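TXT 214: Clothing Care and Domestic Textiles
Week 5 notes: Dark cloth and the people who ruin it
Tineke De Smet

Readings: Nägeli, chapter 3 (skip the poem). Verstraete's handout on dye classes is on the course page, again, in a version that opens.

1. Why black is difficult
Most black cotton is dyed with sulphur or reactive dyes. Sulphur black is cheap and deep, and gives up colour through abrasion, chlorine bleach and long storage in damp cupboards. Reactive black bonds with the cellulose and holds better in the wash, provided the mill rinsed off the unfixed dye. Mills are optimistic about rinsing.

2. Fading versus frosting
Students mix these up every year, usually in the exam. Fading is loss of dye. Frosting is surface wear: broken fibre ends scatter light and the cloth looks grey while most of the dye is still in there. Frosting shows first at knees, hems and pocket edges. Buying a detergent "for darks" will not mend a broken fibre, whatever the label's tone of voice.

3. Laundering
Inside out, cool water, short cycle, done up at the zip. Don't overfill the drum. Line dry in shade; an Australian clothesline in January is a bleaching apparatus with pegs.

4. Pressing and folding
Press from the wrong side or through a cloth. Shine on dark wool or polyester is flattened fibre; steam will sometimes lift it on wool and almost never on polyester. Fold trousers along the leg on a large flat surface. A bed will do, and in most of your share houses it will have to.

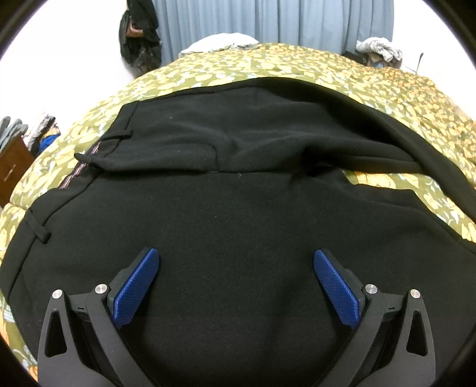
Fig. 5.1 Black trousers laid sideways on an olive-green floral bedspread.

For the tutorial
Bring one dark garment you have personally damaged. Remzi will have the magnifiers. Worksheets go in the tray outside room 296, and the tray is not a bin.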